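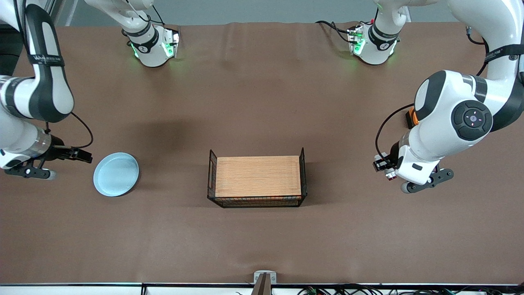
Item 3: the blue dish and the wire basket, on the brown cloth.

Ridodmont kitchen sharing group, notes from Wednesday

I'm doing the minutes again, so forgive the spelling! We started at 7.12 because the kettle took ages.

1. Last notes agreed, once I'd put Plirkport back in (sorry, Plirkport).

2. Money. We have £50 left for shelf liners and labels. Agreed to spend it all.

3. Table things. Long chat about this one. The round dish stays out for keys and odds and ends, and the board lives in the black basket from now on – I'd wanted it on a hook but was outvoted, fair enough. Brown cloth to stay on the table, as it hides the marks.

4. Obura cupboard. Still 29 mugs in there. Please take yours home!

5. Any other business: the Wolon tins need sorting before December. I said I'd make a start.

Finished at 8.50, then cake.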